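Do I really have to seal this thing every year?

Posted 2025-03-03 in House

When we bought the place in Miltitz it came with a folder. Inside the folder were the furnace manual, a warranty for a garage door that had already been replaced, and a glossy card from Bucur, the shop that put in the kitchen counters for the previous owners. The card says that granite is a natural, porous material, that it must be sealed every twelve months, and that Bucur offers a yearly care visit. The price of the visit was $400 when I called last week. I asked what was in it. A cleaning, one coat of sealer, and an "inspection."

I have been suspicious of that card for a long time. I am suspicious of most cards. But I kept putting it on the fridge and taking it down again, and every June I would feel a bit guilty about the counter, the way you do about flossing. This year I decided to work out whether any of it was true before I paid for it or went on ignoring it.

I should say up front that I'm not a stone person. I taught middle school science for a long time and I now have opinions and free afternoons. If you cut stone for a living and I have something wrong, the comments are open.

The word porous

It does a lot of lifting on that card. Almost everything is porous if you wait long enough. What I want to know is how fast a spill goes in, whether it comes back out, and whether I would care.

Granite, the stuff sold as granite anyway, covers a lot of different rocks. The shops use the name for nearly anything hard with speckles in it. Some of those are so tight that sealer has nowhere to go and dries on top as a haze. Others will drink a spoonful of oil while you look for a paper towel. The card treats them all the same. That was my first complaint: if the advice doesn't change with the stone, whoever wrote it wasn't thinking about my stone.

The test you see everywhere is water. Put a small puddle on the counter, leave it ten or fifteen minutes, wipe it off, and see whether there is a dark patch. Dark patch, it's absorbing. I like this test since it costs nothing, but I don't think it's as good as people make out. Water isn't what I worry about. I worry about olive oil and red wine, and the turmeric I use far too much of. Oil behaves differently, and a counter can shrug off a puddle of water for ten minutes and still hold on to a greasy ring left overnight.

So I did both. I picked four spots: next to the stove, next to the sink, the corner where the toaster lives, and a bit under the fruit that never gets touched. Water first, then a few drops of cheap cooking oil under a jar lid.

The water left nothing at the stove, nothing by the toaster, nothing under the fruit. By the sink there was a faint darker patch that went away before I had finished my coffee. The oil I left for two hours. Again nothing I could see at three of the spots. By the sink, a shadow about the size of a dime, and I had to get my head down at counter level with a flashlight to be sure of it. It was gone, or too faint for me, by the next morning.

That's one counter and one man with a flashlight. I wouldn't publish it anywhere except where I'm publishing it.

The trouble with a mottled counter

There's a snag in my experiment and I may as well bring it up before somebody else does. A stone with this much going on in it is terrible for finding stains. You could spill a whole dinner on it. I have stared at one brown fleck near the stove on three separate occasions, convinced it was gravy, and scraped at it with a fingernail. It's rock.

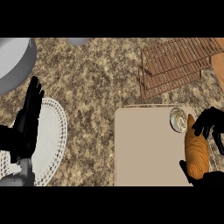
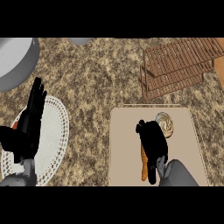
Speckled granite in tan, beige, cream and dark brown.

You might say this means my test is worthless, and I half agree. You might also say that if I can't find a stain when I'm looking for one, then I don't have a stain problem. I lean that way. People pay extra for white marble and then spend their lives guarding it from lemons. A busy tan and brown counter may be out of fashion (I'm told it is, repeatedly, by the same home shows that told everyone to buy it) but it hides coffee, and crumbs, and a fair amount of neglect.

It hides crumbs a little too well. I wipe with my bare hand first now and then the cloth, and I always find something.

What is in the bottle

Next I went to the hardware store. They had a whole shelf of sealers. The cheapest was a spray that wants to be used daily, which seemed to me like a cleaner with ambitions. The most expensive was a product called Skosport, in a black bottle, with "up to 15 years" on the front in large type and a paragraph on the back in very small type.

I read the small type in the aisle. Fifteen years applies if the surface is cleaned only with their own cleaner, if the sealer is put on by an approved installer, and if you register. Nothing acidic, nothing abrasive. So, no cooking.

Here's what bothers me. The card in my folder says every twelve months. The spray says every day. The black bottle says fifteen years. They are all talking about the same rock. When three sellers give you numbers that far apart, and each number happens to suit the thing being sold, I think you're allowed to stop listening to the numbers.

I did write to Skosport and ask how they had arrived at fifteen. I was polite about it. I got back an email thanking me for my interest in stone care and a coupon.

I also asked Bucur what the inspection was for. The woman on the phone was very pleasant and said the technician would check the seams and look for areas of wear. I asked whether granite wore. She said it was very durable. I asked what the technician would find, then. She said most customers like the peace of mind.

The germ argument

If you read about this for more than a few minutes you'll hit the other sales pitch, that unsealed stone is full of bacteria. I take kitchen hygiene seriously and I won't make fun of anyone who worries about it. Raw chicken on a counter is a bad idea. But it's a bad idea on any counter, sealed or otherwise, and the answer is the same as it always was: use a board, wash the board, wash the counter with hot soapy water, wash your hands.

What I couldn't find on any of the sales pages was a comparison. They show a nasty looking photo of something through a microscope with no label on it, and then a bottle. I want to see one counter sealed and one left alone, both cleaned the way normal people clean, and somebody checking both. Perhaps it's been done. If you know of a good one, send it to me and I'll read it. I'd rather be wrong about this than smug.

The quartz detour

I got as far as pricing a replacement, mainly out of spite. The manufactured stuff is sold on the promise that you never seal it. There's a color called Lilach that my sister likes, a pale gray with a hint of purple, and the showroom had a sample they let me take home for $2. I put a hot pan near it and lost my nerve. The leaflet said to use a trivet, as the resin in it doesn't care for heat. So you get out of one chore and into another. I already own trivets. I don't want to be told I must use them.

The quote for our kitchen came to over $900 for the tear-out and disposal alone, before a single piece of the new stuff was cut. I put the leaflet in the folder with the garage door.

The sample makes a decent coaster.

What I did

I bought a plain middle-of-the-shelf sealer, neither the spray nor the black bottle, and did the strip by the sink. Wiped it down the night before, left it bare, put the stuff on with an old T-shirt, waited the time on the label and buffed off what was left. You really do have to buff it. I missed a patch behind the faucet and it went cloudy, and I spent longer getting that off than I'd spent on everything else.

I didn't touch the rest of the counter. I can't see any reason to put sealer on stone that isn't absorbing anything, and a couple of reasons not to, the cloudy patch being one.

Then I repeated the water test by the sink. No dark patch. Does that mean the sealer worked? Probably. It could also mean the stone was drier this time, as I'd kept the dish mat off it overnight and the mat is always damp underneath. I changed two things at once, and I used to take points off for that. I may leave the mat somewhere else for a while and see.

A few people have asked what I clean with. Dish soap and water. I had a bottle of granite cleaner under the sink that came with the house, and when it ran out I didn't replace it. The counter hasn't complained.

The post on whether furnace filters need changing as often as the filter company says got 437 comments, most of them angry, so I expect I'll hear about this one too. If you've left a granite counter alone for ten years or more I would especially like to know what kind it was, where you put the wet dishes, and whether you ever found a stain without going looking for it.

Next up is the water softener, as soon as I can get the salesman to call me back.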